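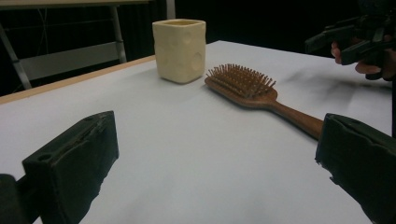

Issue 47, page 3

Plirketti > Who we are > About us

About us

Most "about us" pages are rubbish, and we went into this one expecting to add to the pile. They say the firm is passionate. They say it was born from a love of something or other, usually at a kitchen table. We sell hairbrushes, cups, soap dishes and other small things for the bathroom shelf. You can be fairly fond of a soap dish. Passion seems a stretch.

Plirketti was started by Teresa Gajewski and Bartosz Pawlak, who had both worked as buyers for a chain of chemists and had both got tired of reading the backs of boxes. They took a unit in Omardale with a leaking roof and a good loading door. The roof has been mended. There are five of us now, and our customers are mostly small shops, a few hairdressers and people who order from the list in this newsletter.

What we think about wooden brushes

We'd better start with the paddle brush, as it's the thing people write to us about. It has a wide rectangular head with rounded corners, wooden pins with small round tips, and a long handle in reddish-brown wood with a bit of a shine on it. It's a nice brush. Teresa has used one for years.

Will it make your hair grow? No. Will it "wake up the scalp"? We don't know what that means and we've asked three suppliers, who didn't seem to know either. One sent us a leaflet with 1000 in large type on the front, and when Weronika Bielecka rang to find out 1000 what, she was passed round the office and then cut off. We didn't use the leaflet. We bought brushes elsewhere.

A wooden pin brush gets knots out of longish hair without scratching much, and some people find there's less static. Very fine hair can slip straight past the pins, and in that case you may be better off with bristle. If you have short hair you hardly need a brush this size at all and we'd sooner you kept your money.

Please don't leave it standing in water. We get brushes back every winter with the pins swollen and the finish gone cloudy, and every time there's a note saying it was only soaked overnight. Pull the hair out with a comb, wipe it with a damp cloth, lay it pins down on a towel.

The cup

Bartosz wanted the cheese cup and the rest of us didn't. It's a square cup in pale buttery yellow with round dimples in the sides, so that it looks like a block of cheese. That's the whole idea. Dorota Szczepańska, who does the accounts, gave it until May.

We ordered 300 to begin with and they went, so Dorota was wrong and has said so, once. People put toothbrushes in it, or pencils, or spare hair ties. It won't hold the paddle brush very well, whatever the first version of our price list said. The handle is long and the head is heavy, and the whole lot leans. Lay the brush down next to the cup and both will be fine.

We've been asked if there's a mouse to go with it. There isn't, though Bartosz has been seen looking.

How we choose things

Anything new goes home with one of us before it goes on the list. Zuzanna Śliwiński has three children and a small bathroom, and if an object survives there we generally take it. She turned down a bamboo shelf set from Wimska after a fortnight (wobble) and a magnetic soap holder after one morning. The Barajas tray passed, then the maker changed the glaze and we had to test it all over again, which is why it was missing from the last two issues. It's back on page 6.

We carry 80 lines and don't want many more. When something comes in, something usually goes out, and there's an argument about it in the packing room. If your favourite has vanished, write and complain. The long-handled nail brush came back that way.

Words we try not to use

You won't find "natural" on our labels unless someone can tell us what it's being compared with. The same goes for "detox", "salon quality" and "timeless". We do say "wooden" when a thing is made of wood. We used "eco" on a carton four years ago and Dorota still has it pinned over her desk.

Some of our customers would like us to be a bit more cheerful about the stock. We've had letters. Teresa's answer is that it's a hairbrush, and that if it's a poor one you can send it back.

Visiting and returns

The unit is open to callers most mornings from 9.30 until noon, but ring the bell at the side, as the front one hasn't worked since we moved in. Returns are taken for any reason within a month. Please clean the brush first. Letters for this newsletter go to Zuzanna, who cuts them if they're long.

12 shares
4 comments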